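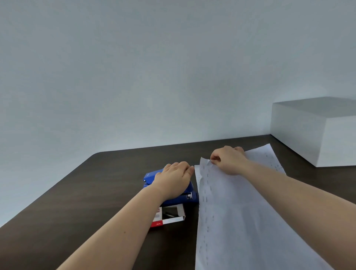 Tipoki replied that a jammed stapler is nearly always the wrong staples, and asked what was in it before anyone told anybody to buy a new one.

Fair enough. My trouble is that mine chokes every few presses and leaves one leg of the staple flat. The box of refills just says 24/6 on it. I have my doubts. Is there a fix, or do I toss it?
Posted by Werkgate, Dec 6, 2020

Prindetti
"Fits all standard" means very little. Look for a size on the stapler itself, usually underneath, and match it. Then pull the strip out and check for a bent one stuck at the front. Tweezers get it out. Also, how many sheets? If you're pushing 13 pages through a small desk stapler I wouldn't blame the staples.

Stukis
spray some oil in it, works every time

Prindetti
Oil ends up on the paper, and it won't straighten a bent staple. I'd skip that one. Try it on two sheets with fresh staples, pressing with your whole hand near the front. If it still folds one leg, the little plate underneath may be out of line.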